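Purkik project
Progress report to the Staria fund, second period
Date of report: 14/04/2023

1. Purpose of the work in this period

The project studies how well a single arm can learn kitchen tasks from recorded demonstrations when the training data combine a wrist view with a fixed view of the workspace. In the first period we built the recording set-up and agreed the task list. The second period was spent on data collection in the Oakley kitchen, on a first round of training, and on one question that the reviewers raised last October: whether the wrist view is worth its cost in storage and training time.

2. Data collected

The data set now holds 108 demonstrations that passed checking. A further seven were rejected for dropped frames or for a clock offset between the two views. The target for the period was 100, so collection is slightly ahead of plan.

Each demonstration is stored as two video streams and a log of joint positions. The wrist view is narrow and close. When the gripper is near the worktop the surface is well inside the focal distance of the lens, and most of the fine detail is lost. The fingertip stays readable, and its position in the view proved to be a useful check on the calibration of the mount. 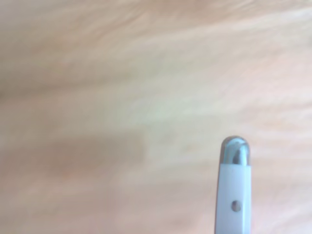
Figure 1. Wrist view, gripper finger against an out-of-focus wooden surface.

We tested whether blurred wrist frames should be removed before training. A sharpness threshold was set on the background only, with the finger masked out, and the policy was trained with and without the frames that fell below it. Removing them made the results worse on every task in which the gripper has to approach a flat surface. Our reading is that the blur itself carries some information on distance. We have not yet tested this directly, and a controlled trial is planned for the next period.

3. Training results

Three versions of the policy were trained on the same split: fixed view only, wrist view only, and both. All were tested on the rack-reaching task, which was chosen because it asks the arm to work below the height of the counter and close to wire. A trial was scored as a success if the gripper reached the marked position in the rack without a protective stop. 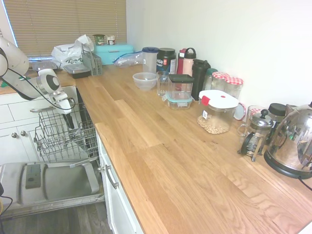 The version trained on both views succeeded in 67 per cent of trials. The fixed-view version did worse, mainly in the last part of the descent, where the arm hides the target from the camera. The wrist-only version was the weakest of the three. It often set off in the wrong direction, and then could not recover once the rack was out of view.

These figures come from one kitchen and one camera position. Objects on the counter were left as they were between trials, so the results say little on how the policy would cope with a different background. A repeat at the Pedmont site is meant to answer that point.

4. Costs and problems

Adding the wrist stream raised training time by about a third. We consider this acceptable given the gain in the descent phase. Storage is within budget.

The main problem was drift in the fixed camera mount. It was found late, and part of the calibration had to be redone - the affected recordings were corrected and kept. A stiffer bracket has been ordered from the equipment line, with no change to the total.

5. Work for the next period

- Controlled trial of blur as a distance cue, using a wrist lens with a shorter focus.
- Repeat of the rack-reaching task at Pedmont, with the same scoring.
- Release of the checking scripts and the data format notes to project partners.

No change to the end date is requested.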